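Citidard
Call for participants: desk tidying and small-item storage study

Citidard is looking for adults to take part in a study of how people arrange everyday writing and desk items on a shared work surface. Sessions are held at our Virnden site and start in February. No background in design, office work or research is needed.

Purpose

The study compares the layouts people choose when they are asked to put a desk in order. We are interested in which items are grouped, which are kept apart, and which are left within reach of the writing hand. Results will be used to set compartment sizes for the next version of the Bastent desk organizer. 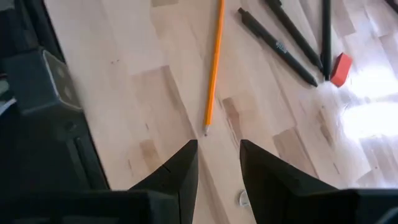
Posted by the Study Coordinator, Workspace Studies, Citidard

Pencils, pens and erasers make up most of the first task. They differ in length, thickness and weight, and people do not agree on where they belong. A pencil may be stored point up, point down or flat. Pens with a clip are sometimes hooked over a rim and sometimes dropped in with everything else. An eraser is small enough to end up under other items, and in the pilot sessions it was the item most often moved twice. Participants are free to use any arrangement. There is no correct layout and no score.

What you will do

Each participant completes 20 short tasks at a tabletop workstation. Tasks are given on printed cards. Some ask you to clear a section of the table, some to set it up for a stated job such as writing a letter or cutting paper, and some to find a named item and put it back. You may stand or sit. Breaks are allowed between cards, and a longer break is scheduled at the halfway point.

After the last card you fill in a questionnaire on your own desk habits at home or at work. Answers are stored under a participant number.

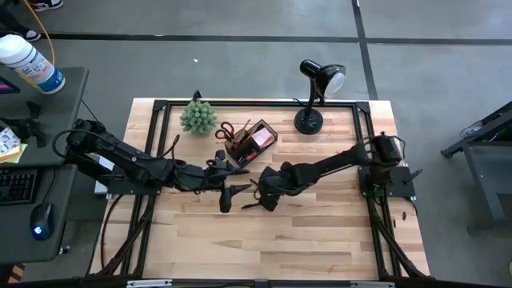
The second group of tasks uses larger and less regular items. Scissors take up more of an organizer than their blades suggest, and the handles tend to block whatever is stored beside them. Sticky notes need a flat place if they are to be used without being lifted out. A lamp cannot be placed without regard to its cord, and a plant is usually pushed to a corner first and reconsidered later. We record the final position of each item and the order in which items were placed.

Who can apply

You must be 18 or older, able to read instructions in English, and able to pick up and place small objects with at least one hand. Left-handed applicants are under-represented in the data so far and are encouraged to apply. People who took part in the Thepsuriya drawer study may apply again. Employees of Citidard may not.

Time and payment

One visit per participant. Payment is $270, issued by bank transfer after the visit. Travel is not reimbursed. Participants who stop early are paid for the portion completed.

How to apply

Use the form on the Citidard participation page and enter reference 218. State your writing hand and the times of day you are available. Sessions start at 9:00 a.m. and 1:30 p.m., with no afternoon session on Monday. Selected applicants receive a confirmation with directions to Room 289 and a consent form to read before the visit.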